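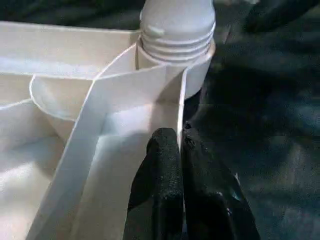

Re: [kustilside-home] The Trilik method, worth it?

Hi all,

I read the Trilik booklet twice before writing this, so at least I'm complaining from the source. The claim is that if you sort everything you own by how often you touch it, you get back up to 30 minutes a day. Where does that number come from? The booklet has 337 pages and I couldn't find a single line on who was timed or for how long.

My hall closet took an entire Kennedy Street yard sale and most of an afternoon. I still can't find the tape measure.
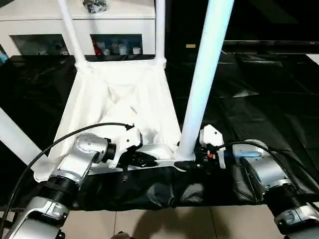
Harvey Landry wrote:
> I did the kitchen and the garage in July and I really do lose
> fewer things. You have to stick with it for 35 days before you
> judge it. Most people quit in the first week and then blame the
> method.

Harvey, I'm glad it worked for you, but "stick with it longer" is what every one of these plans says. You also threw out half the garage. Wouldn't anybody lose fewer things after that, with or without the color cards?

The cards are my other gripe. A pack of 17 covers one room, and the refills only come from Kuris – so a plan for owning less starts with a shopping order. 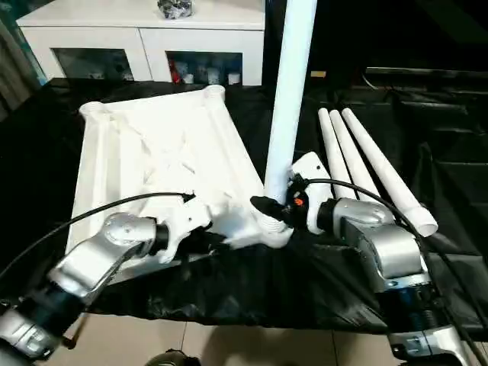 Raymonde Bergeron told me off-list that she skips the cards, writes on masking tape, and gets the same result. I believe that a lot more easily than I believe the booklet.

If someone kept notes from before and after, please post them. Bad handwriting is fine.

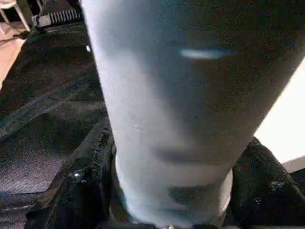

Close-up, grayish-blue cylinder

Also, Ivana, the library copy goes back to you next, it's on my porch.

Vernon Campbell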